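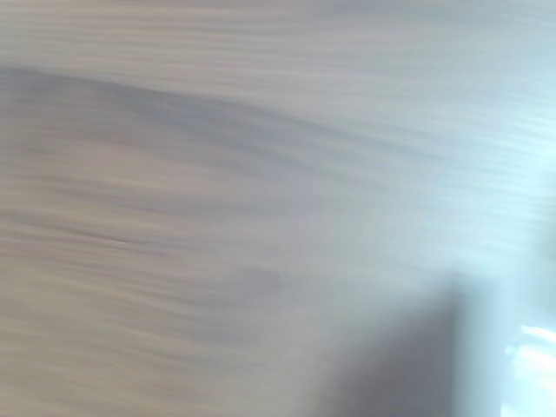
Fig. 1. Pale wood grain, blurred.

Wood for Furniture and Interiors – Handout 4: Moisture and Movement

Read this before the practical. It covers why boards change size, how to allow for it, and what to write in your logbook.

Where the water is

A living tree holds water in two places. Free water sits in the hollow of each cell. Bound water is held in the cell walls. When timber dries, the free water goes first and the board gets lighter but stays the same size. Once the cell walls start to give up their water, the board shrinks. The point between the two stages is called the fibre saturation point.

After that, wood never really stops exchanging water with the air. In a heated room it loses some, in a damp shed it takes some back, and it settles at a level that suits the air it is kept in. We call this the equilibrium moisture content. A finish slows the exchange but does not stop it.

Direction matters

Shrinkage is very small along the grain and for most jobs can be ignored. It is larger across the growth rings (radial) and largest of all around them (tangential). A flat-sawn board therefore moves more in width than a quarter-sawn board of the same species, and it also tends to cup, with the edges curling away from the heart side.

Table tops
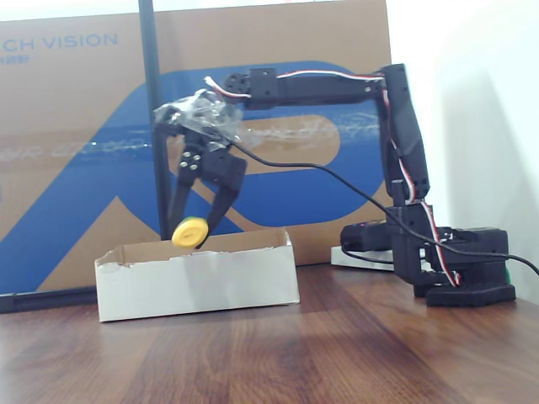 Fig. 2. Wooden tabletop with an open white cardboard box and a black robotic arm.

A solid top must be free to move across its width. Common fixings are wooden buttons in a grooved rail, slotted metal brackets, and screws in slotted holes. Do not glue a solid top to its frame. If you fix the middle firmly, the movement is shared between the two long edges – this is usually what you want on a dining table. On a desk against a wall, fix the back edge and let the front move.

Veneered boards move far less, as the core is made to be stable. Veneer both faces, though, or the board will bow.

Ludivine Aubert's notes on the Udine tables (in the course folder) show two tops with breadboard ends. Look at how the outer pegs sit in slots and only the centre peg is glued.

Storing boards 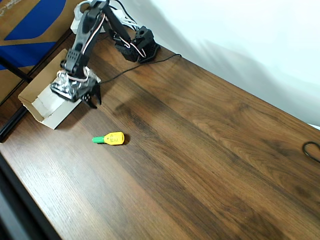 Stack boards flat on dry sticks of even thickness, with the sticks lined up one above another. Leave space for air on all sides. Keep the stack away from heaters and outside doors. Boards for the November project should come into the workshop two weeks before cutting.

For your logbook

Weigh your sample and measure its width at the same marked point each time. Then work out the moisture content:

moisture content (%) = (wet weight – oven-dry weight) ÷ oven-dry weight × 100

The answer can be above 100 in very wet timber. This is not a mistake, as the sum is based on the dry weight.

Questions about the practical go to Mohcine Benkirane. Harvey Gill has the oven keys.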